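Home | Ask | Topics | Tips | Sign in

Cleaning up old toy blocks and a light wood table

Posted in Toys and Play by hadunska_mum

We've been handed down a tub of plain coloured blocks, red, yellow and green. The colours are fine but the edges are worn and there are little nicks along some of them. I can't tell if they're soft wood or painted foam. How do I clean them without the colour coming off? My second problem is the table they get used on. It's pale wood with a couple of light scratches, and I want to mark a square on it in black tape as a building spot. Will the tape wreck the finish?

Print this page | E-mail to a friend

Kieran Duggan

Press a fingernail into a corner that's already damaged. Foam will spring back and wood won't. Either way don't soak them. Use a cloth wrung out in warm water with 2 drops of dish soap, wipe, then dry straight away with a tea towel. Try one block first and check the cloth for colour. If any comes off, stop and stick to a dry brush.

Don't sand the nicks if you think it's paint, as you'd only expose more edge. If a block is shedding paint and you've got a little one who chews, get rid of it.

For the table, cloth tape leaves more glue behind than vinyl electrical tape. Put a short bit underneath the tabletop, leave it 5 days and peel it back slowly. A bit of cooking oil on a rag lifts the residue — wipe it off well after.

prullomer2

just use a damp rag, mine are years old and look terrible and the kids dont care

Robles

Agree with Kieran on the tape. Make the square a good bit bigger than the blocks so there's bare wood left inside it. Scratches across the grain show more than ones along it, so look at the table under a low lamp before you decide it needs anything. I wouldn't refinish for a couple of light marks.

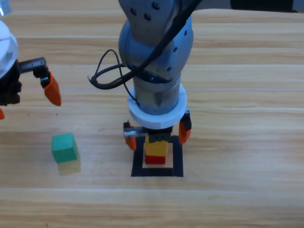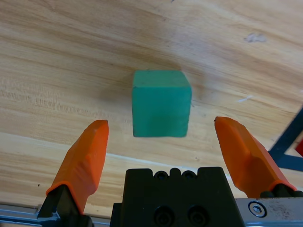
Photos: Robles / Carkmont Community Help

A worn green block still stacks perfectly well, so I'd leave the edges alone.

2 people found this helpful | Share | 5 comments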